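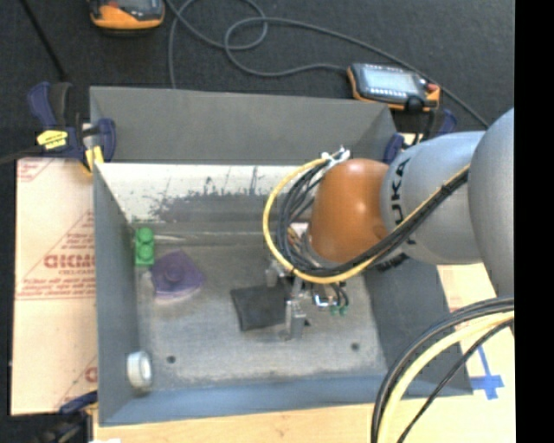

Do you need to know how to program to use the Fukico starter kit? You need to be able to follow a menu and type a number into a box, and that's the whole list for the first week or two.

I get that question more than any other since I mentioned the kit in my November issue, so I figured it should go first this time. The rest of this item is my longer look at the thing, for those of you who asked what you'd be getting for the money.

Quick recap if you're new here. Fukico is a bin picking kit sold by Brodberg. You bring the arm and the gripper, they send the software, an overhead camera, a small computer to run it all, and a box of practice objects. The pitch is that you can go from sealed carton to picking mixed stuff out of a bin in a day. It took me a day and a half, and I lost most of the half to a network setting that the printed guide gets wrong (page 30, if you have the same edition — the address they tell you to type belongs to the older box).

Now the good part. I love the mixed bin approach! A lot of kits start you off with identical parts, all shiny, all the same size, and you feel like a genius until you try anything else. Fukico wants you to throw in odds and ends from day one. A green toy building block, a square of something dark and soft, a white roll tipped up on its side against the wall, whatever you have. Those are wildly different problems for a gripper. The block has hard sides you can pinch. Flat, soft material lying on the floor of a metal bin is a whole other story, and you want to find out how your setup handles it before you've promised anything to your boss.

See-through things are still the weak spot. I tried a clear cup, a blue bottle cap and a little tinted lid, and the software was happy to outline the cap and then shrugged at the other two. There's a setting called "low contrast" that helps some. Latifa Filali, who runs the training days at Brenovport, told me she turns it on from the start and leaves it on, and after trying it her way I do too.

Corners are the other thing. When an object is snug against a sloping wall, the gripper has to come in at an angle, and the default approach is straight down. You can change it, but the option is three menus deep and has the name "entry bias," which I walked right past twice. Please rename it, Brodberg people, if you're reading.

A few setup notes from my own bench:

- Clamp the bin at the corners. Even a heavy metal one creeps a little when a finger nudges the floor, and then your calibration is off and you'll blame the software like I did.
- Give your cables more slack around the wrist than looks right, then tie them. A loop that looks sloppy at rest can be just enough when the wrist turns over.
- Keep the hand controllers where you can grab them. I set mine down behind the bin, on the carpet, and it's fine, but think about which way you'd lean in a hurry.
- Run the practice routine 200 times before you change anything. I know. Put on a podcast.

My own log is at 1247 tries as of this morning, and the misses bunch up in the same places: corners, clear plastic, anything thin. I don't have a tidy success rate for you, mostly from changing settings every time I got curious, so the numbers from one afternoon don't match the next.

Support has been decent. I sent in 4 questions and got real replies to all of them, one with a marked-up screenshot. The forum is quiet, but there's a long thread by somebody going by Lau on soft materials that taught me more than the manual did. Read it before you buy finger pads.

Would I buy it again? I would, if I already had an arm sitting there. If you're starting from zero, wait for the bundle Brodberg keeps hinting at — I'll write about it when there's a price. Next issue I'm going back to finger pads, and I have opinions about the gray ones.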